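Merkix Reuse Store
Progress report to the Brerance Fund, second quarter

Dear Poonam Mittal,

We are halfway through the grant and I'm very pleased with where we have got to! When we last wrote, the back room at Gasser Yard was still shelves on one wall and heaps on the other. It now works as a proper packing room, schools are collecting from it, and we've had our first repeat orders.

What the money was for
You gave us £3000 to set up a sorting and packing room for offcuts and surplus materials, which local schools and playgroups can have for their art and making lessons. We have spent £2000. Most of that went on shelving, the big table and clear plastic tubs with lids, and the rest on labels, tape and two trolleys (one was second-hand and squeaks terribly, but it carries a lot).

What has been done
Kanchan Rana drew up the room plan in May and we have hardly had to change it. Deliveries come in by the yard door, get looked over on the table, and go to paper, fabric, plastics or "shiny". Shiny was never meant to be its own section. We started it when Kunitz, the packaging firm on the other side of the yard, began passing us their roll ends, and it has turned into the shelf that teachers head for first. They use it for space projects, costumes, reflectors, fish scales, all sorts.

We have packed and sent out 96 bundles so far, to 6 schools. The early ones took far too long to make up - we were cutting everything to size ourselves. Rostam Salehi suggested sending larger pieces and letting the classes do the cutting, and the teachers much prefer it. It also means less waste on our own floor.

Adel Abdel Rahman has written a one-page guide to go in with each bundle. It covers what the materials are, which ones need sharp scissors, and which glues hold on plastic film (very few of them, as we found out with a whole evening of trials). We'll send you a copy once the drawings are finished.

What has been harder
Long and bulky things are the main headache. Flat sheets stack nicely and small bits go in tubs, but anything wrapped or rolled takes up table space and creases if it's leant against a wall. Omprakash Malhotra is building a rack with sloping arms so that the long pieces can lie on their sides. The first version sagged in the middle and the second is being made with thicker arms.

Labelling is also behind. The paper and fabric sections are finished, plastics is half done, and shiny has one handwritten card.

Money left and what comes next
The remaining £1000 is set aside for the rack, better lighting over the packing table and van hire for the autumn deliveries. We'd like to move a small part of the van money to labels if you are happy with that - please let me know either way.

Next quarter we plan to open the room one afternoon a week so teachers can come and choose for themselves. Two schools have already asked for a slot.

Do come and see it if you are passing. The kettle is in the front office.

With many thanks from all of us at Merkix

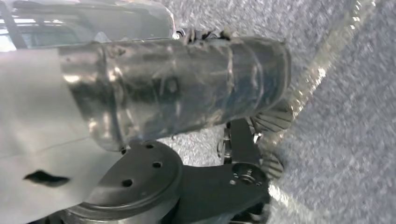 A large bundle in crinkled silvery wrapping, with clear plastic behind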